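# Keeping Paper: Session 2, The Desk Rack

Handout for the evening course in household and small office records, Mullcombe Adult Learning. October 2019. Tutor: Vaughn Gallagher.
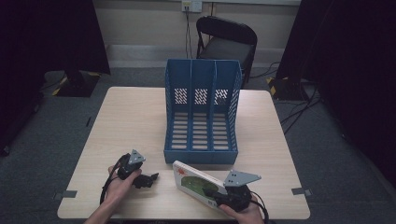

*Fig. 1. Upright desk rack, blue plastic, three compartments.*

Bring last week's shoebox. If you have already sorted the shoebox, bring it anyway and look modest.

## 2.1 Where we had got to

Session 1 ended with the distinction between paper that is *live* and paper that is *kept*. Live paper wants something from you: a signature, a payment, a phone call to somebody who will put you on hold. Kept paper wants only to be findable. Most household muddle comes from storing the two together, so that the gas bill spends its short working life underneath the guarantee for a kettle you no longer own.

This session is about live paper only. Kept paper goes in the cabinet and has Session 4 to itself, with a break halfway through for those who find suspension files emotional.

## 2.2 Why upright

Kováčik, whose short book on clerical habits is in your reading pack, calls the flat in-tray "a device for ageing documents". He is unkind but he had worked in a tax office. His argument is as follows:

- Paper in a flat pile is filed by date of arrival, whether you meant it or not.
- The sheet on top gets read. The sheet at the bottom gets discovered.
- A pile has no natural limit. It stops when it slides.

Stand the same sheets on edge and you can flick through them from the front. You also lose the option of putting a mug on them, and several past students have told me this was the real improvement.

An upright rack has a width, and the width is a rule. When a compartment is full you have to deal with something before you can add anything. People object that they will simply buy a second rack. They will, and we come to that in 2.6.

## 2.3 Points of construction

The rack in Fig. 1 is a plain example and all the better for it. Look for these when choosing your own:

**Equal compartments.** Racks with one fat section and several thin ones look clever in the shop. The fat section becomes "miscellaneous" by the second evening.

**High back, low front.** The back holds the sheets up and the lower front lets you read the top of what is in there. A rack as tall in front as behind is a box, and we have discussed boxes.

**Openings in the base.** The floor of this one is slatted, with narrow slots between. Dust and biscuit go through to the table, where you can wipe them up. Keep an eye on till receipts, which will try the same route.

**Cut-outs.** Each compartment has a patterned window near the top of the back panel, diamonds and crosses. I used to tell classes these were purely decorative. Devendra Upadhyay, who takes the Session 5 workshop, ties his labels through the holes in his, and I have stopped saying it.

**Colour.** Immaterial. Blue does very well. Gretell, in the second reading, spends a page and a half on the calming properties of green, and you may skip it.

## 2.4 Naming the compartments

Three compartments, three names. The class of January produced a great many suggestions, including one set in Latin. The names that survive contact with a kitchen table are verbs:

| Compartment | Name | What goes in |
|---|---|---|
| Left | DO | Anything needing your action |
| Middle | WAIT | Anything where it is somebody else's turn |
| Right | FILE | Finished, on its way to the cabinet |

WAIT is the one everybody leaves out and the one that earns its space. You have written to the council. The council is thinking. Your copy of the letter is neither a job nor a record, and without a place of its own it will live in your coat.

Write the date you expect a reply in pencil on the top right corner of anything going into WAIT. When the date has passed, the sheet moves back to DO and you are permitted to be cross on the telephone.

Names to avoid: URGENT (it all will be), PENDING (nothing ever leaves), HUSBAND (tried, Session 2, some years ago; the compartment was returned to general use).

## 2.5 Exercise A: loading the rack

Work in pairs. One person reads, one person files, then swap. You will need a clear stretch of table, the rack, and the contents of your shoebox.

1. Set the rack towards the back of the table with its low side facing you. Leave the space in front free for opening post.
2. Take everything out of its envelope. Envelopes go in the recycling unless they have a handwritten address you need.
3. Unfold each sheet and stand it in the rack unfolded. Folded sheets spring open and take up the room of four.
4. The reader says what the sheet is in 7 words or fewer. "Water bill, due on the first" is fine. "Well, this was when Margaret was ill" is not, although we will want to hear it at the break.
5. The filer says DO, WAIT or FILE and puts it in. No fourth answer is accepted. "Ooh" is a fourth answer.
6. Disputed sheets go in DO. The thing to be done is to decide.

Stop when a compartment is comfortably full. You should be able to get a finger down beside the papers without barking the knuckle.

## 2.6 On the second rack

The Nikovero case study (reading pack, third item) concerns a small importing firm where every desk had one rack, then two, until the office owned 84 of them and over 3,000 sheets of live paper, most of it deceased. The remedy took one weekend and a skip. Read it for the appendix, which lists what they found, and for the sad paragraph about the sandwich.

My own rule is one rack per person and none for the household in general. A rack that belongs to everybody is a shelf.

There is a respectable exception. If you run a business from home, keep a separate rack for it on a different surface. The dining table and the ironing board have both been used with success, though you then have to give up either dining or ironing, and I notice which one people choose.

## 2.7 Emptying

- DO: every evening, 2 sheets. You may do more, but you may not carry the extra forward as credit.
- WAIT: once a week, dates only. Do not reread the letters. You wrote them in a temper and they will set you off again.
- FILE: when full, to the cabinet. Until Session 4 you may use a carrier bag, provided you feel slightly bad about it.

## 2.8 Before next time

Read Kováčik, chapters one and two, and the Nikovero appendix. Gretell is optional.

Set up a rack at home and run it until we next meet. Keep a note of any sheet that would not go into DO, WAIT or FILE, and bring the actual sheet with you. Black out bank details first. Last term we all learned rather a lot about somebody's overdraft.

Racks may be borrowed from the cupboard in the teaching room. Sign the sheet on the inside of the door, and when you have signed it, leave it there, as the previous sheet was filed by someone keen and has not been seen again.

V.G.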